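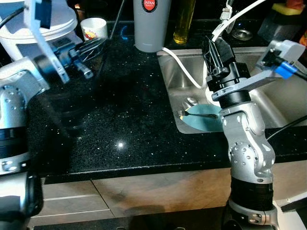 **Where should utensils go once the sink has been cleared?**
Utensils are returned to the drawer nearest the stove, with handles facing the front.

# Ranum Kitchen Counter and Sink Set

Maintained by Delia Tănase and Irfan Ghauri for Skoryk. Last revised August 22, 2018.

## Scope

The set documents the clearing of one household kitchen: a black speckled countertop, a stainless steel sink, and the dishes and utensils in daily use there. It contains 400 entries, divided into 3 folders.

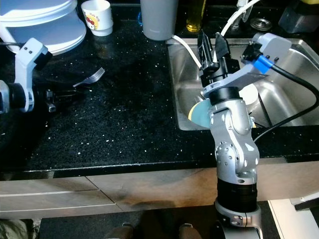 *Round blue plate at the sink; silver fork on the counter.*

## Labels

| Field | Content |
|---|---|
| `item` | Common name, singular |
| `surface` | `counter` or `sink` |
| `task` | `clear`, `wash` or `put_away` |

Containers are labeled by outer form only. Contents are not recorded. Plates and lids that cannot be told apart are entered as `round_flat`.

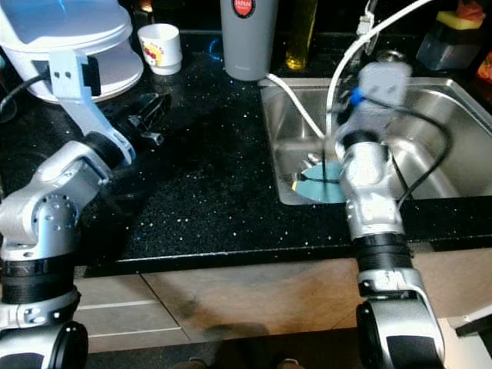

**Are the bottles and containers at the back of the counter part of the clearing task?**
They remain in place unless the entry is marked `put_away`.

## Corrections

Label corrections should be sent to Signe Bjarnason with the entry number and the proposed value. Accepted changes will appear in the October revision.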